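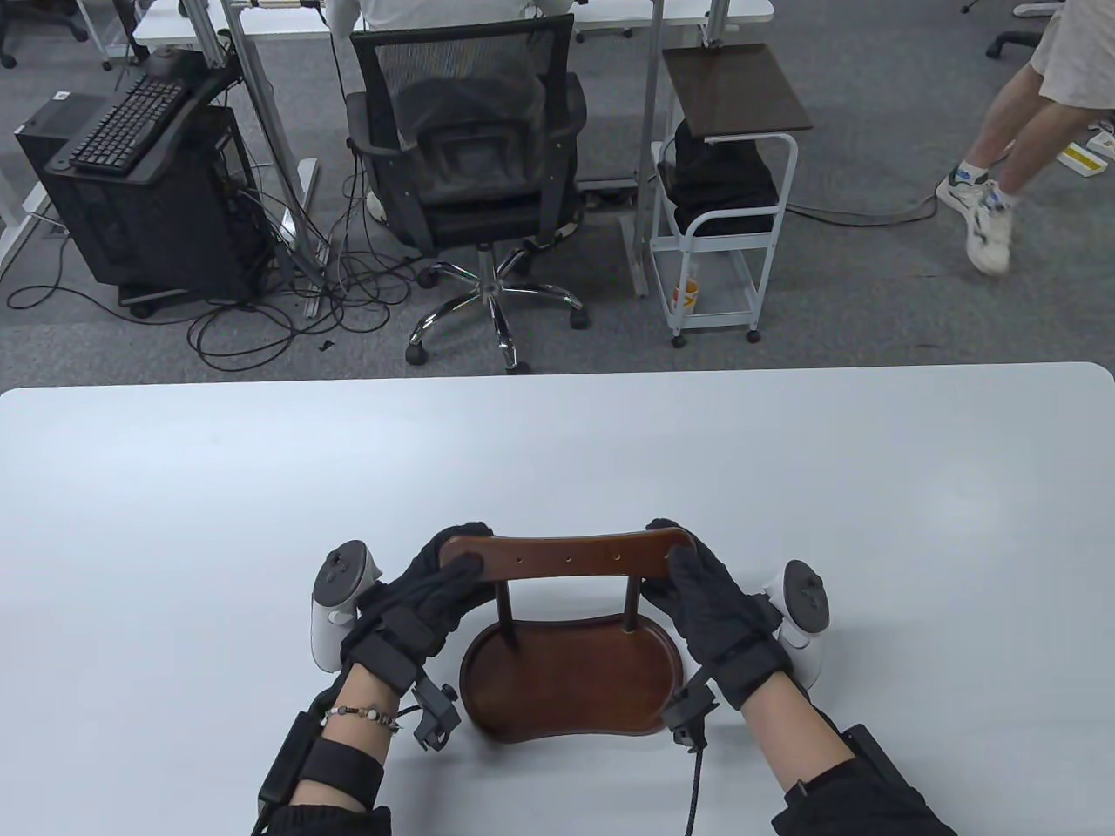

The little brown stand, with the Zimeck gloves on and a controller strapped to the back of each hand.

The Thing About the Sticks

I had promised Isteo a review by the first week of March, and I had promised myself I would be hard on them. They wanted 3,840 for a teaching kit. For that money I could replace my van's gearbox and have enough left for a decent coat.

So I drove to Grasham with a list of mean questions folded in my pocket. I make small furniture. Doll chairs, display stands, step stools for people with short legs. My shoulders are shot and my orders keep growing, and the Zimeck people say you can put on a pair of gloves, do your ordinary work, and have a machine learn it from you. I had read that kind of sentence before, usually on the side of a box.

The first hour was straps. Wrist straps, forearm bands, a cable that wanted to go up my sleeve and had to be talked out of it. The woman running the bench checked each buckle twice and asked me to touch my thumbs to my fingers, one after another, like a kid learning piano. On the screen a pair of gray hands did the same thing half a blink behind me. I laughed out loud! I'd planned to be stern until lunch at least.

"Now just work," she said.

"Work how?"

"How do you do it at home?"

At home I hum, and I tap every stick on the table before I pick it up for real. I told her this as a sort of confession. She wrote it down.

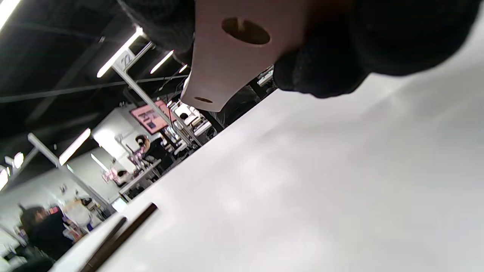

By early afternoon I had stopped noticing the gloves, and this is the part of the review I would underline if the magazine let me. The knit is thin enough to feel an edge through. I could tell a rough end from a smooth one. I dropped a stick once, swore, and picked it up, and the woman told me to leave all of that in. They like the drops, she said. A machine that has only ever seen things go well gets lost the first time something rolls away.

I asked how many times I would have to do it. She said their last customer, a brush maker, had recorded 1,874 takes, and that he could have quit a good deal sooner but he'd gotten fond of it. I wrote that down and put a question mark next to it. Later I went back and crossed out the question mark.

The second tool comes off the same shelf. It's called the Onsri, and you hold it and work it yourself, so the camera rides along and sees the job from where the machine will see it someday. I liked it even better than the gloves. Looking at the playback was like being shown my own trade from inside the toolbox - everything tilted, everything enormous.
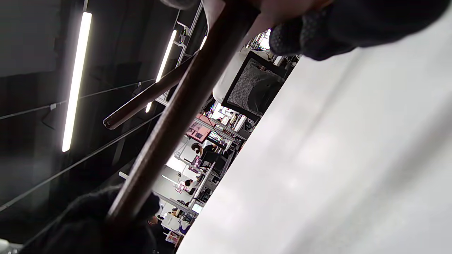 Thick rod in front, thin rod behind, as the Onsri sees them.

I've handled sticks like those for most of my life and I had never looked at one from that close. The grain runs like a river on a map. I made her play it again, and then once more, and she was nice enough not to check the time.

My complaints, to be fair to the reader. The forearm bands pinch. The manual is 98 pages and the page you need is always near the back. The software asks you to name every session before it will save, and by four o'clock I was naming mine after soups.

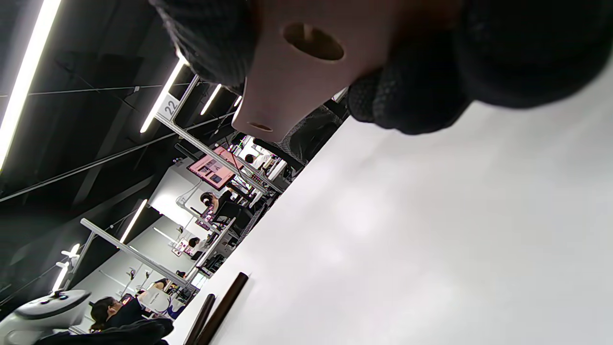

What the Machine Did

They let me stay for the trial run. An arm in the next room, trained on somebody else's takes with a few of mine thrown in, reached for a stick. It was slow. It stopped above the table for so long that I started to feel sorry for it.

Then it lowered the stick and tapped it once on the table, and picked it up for real.

I said a word the magazine will not print. The woman from the bench was grinning at me over the top of her clipboard. I asked if she had put that in on purpose and she shook her head.

The mean questions were still in my pocket when I got back to the van. I turned the list over, found a pencil in the door, and started working out what I could get for the lathe.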